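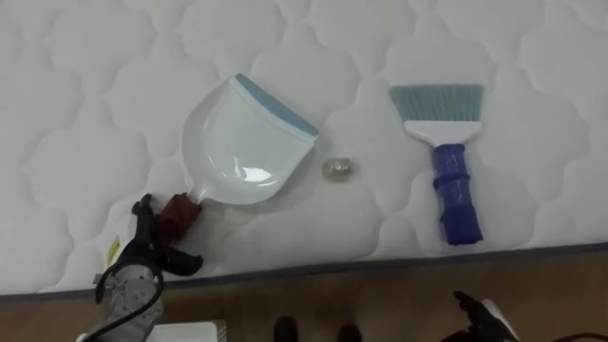 Dustpan, hand brush and a scrap of foil on the bare mattress.

The woman who runs the housekeeping side of a short-stay rental business in Takcombe has 7 apartments on her list and a fixed way of doing the bedrooms. She starts with the mattress, and she starts with it bare.

"People strip the bed and put the clean sheet straight on," she said. "I want to see the top first. Whatever the last guest ate or opened in bed is down in the stitching."

A quilted top is harder to clear than a flat one, in her view. Small things sit in the seams between the puffed parts, and a vacuum with a wide head goes right over them. She finds candy wrappers, foil, hairpins and earring backs. For those she uses a dustpan and a hand brush that never touch the floor.

"That set is for beds only. The floor set lives in another closet. I tape the handles on mine so no one mixes them up."

Her method is short. The pan goes flat on the mattress with the rubber lip pressed down a little, and the brush moves toward it in small strokes. She does not flick. "If you flick, it goes over the side and then you're on your knees looking for it."

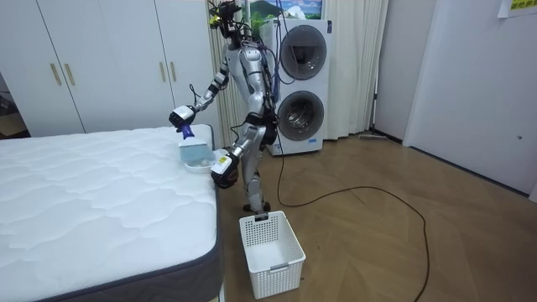
Page last changed: June 13, 2019

She moved to Takcombe from Sturnport, where she cleaned hotel rooms and was timed on every one. The apartments are slower work. Many of them have the laundry close to the bed, with a washer and dryer stacked one on top of the other, and she likes that arrangement. She can start the sheets before she looks at anything else.

What she carries with her goes in clear plastic boxes with lids. She used to work out of a canvas bag and lost things in the bottom of it.

"With a clear box I can tell if I've left something behind. I set it on the corner of the bed while I work and it goes out the door with me."

She is careful with liquids on a mattress. Spray goes on the cloth first, and only where there is a mark. A cover from Väisänen, the shop she buys bedding from, goes on before the sheet. She bought the first batch in January and has replaced two since.

Asked what a ruined mattress costs the business, she said the last one was 700 dollars, and that the owner was not happy.
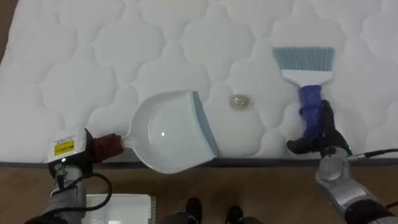 "That was a drink," she said. "You can't brush out a drink. But crumbs and wrappers, that's a minute of work, and a guest who finds somebody else's wrapper under the sheet will write about it."

The edges get a pass too. She runs the brush along the border, where the quilting stops, and then checks the floor beside the bed. The floor comes last in every room. She learned that order in Sturnport and has kept it.

She has trained two people this year and gives both the same first job, one bare mattress with the curtains open. They can call her over when they think it is clean. She runs her palm across it before she gets the sheet.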